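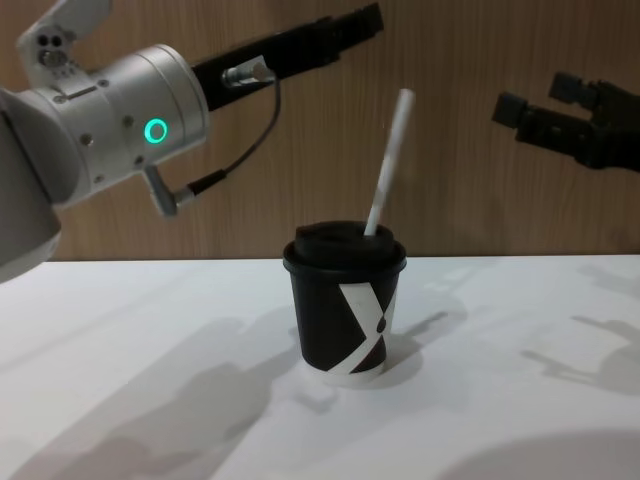 24/02/2021

Slept badly again, so I tried the thing Sandra Hartley keeps sending me articles about. No coffee after noon, a "wind-down hour," and a magnesium powder that costs far too much for what tastes like chalk and lemon. The label promises deeper sleep in 2 weeks. I'm on day nine and I was awake at three listening to the fridge.

Lenka swears by it. She also swore by the copper bracelet. I asked her how she knows it's the powder and she said she just feels different, and then she yawned. 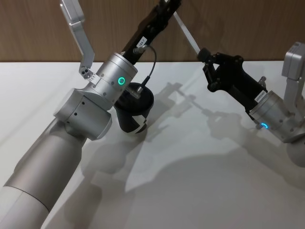
Dalibor's theory is that I go to bed too early, and I think he may have a point, though he falls asleep in front of the news with his shoes on, so I'm not taking lessons from him. I read the study Sandra sent. It had 200 people in it and most of them only filled in a form saying how rested they felt. I could fill in a form like that.

What did change: I moved the clock to the hallway, and last night I didn't lie there doing sums about how many hours were left. Maybe luck. 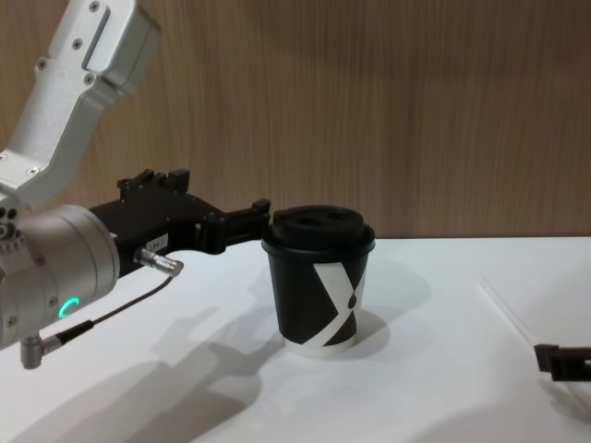

So will I buy another tub when this one runs out? Probably, if I'm still too tired in March to argue with Sandra, but I'm leaving the clock where it is first.

Must call Natália about the spare keys. Bins tomorrow.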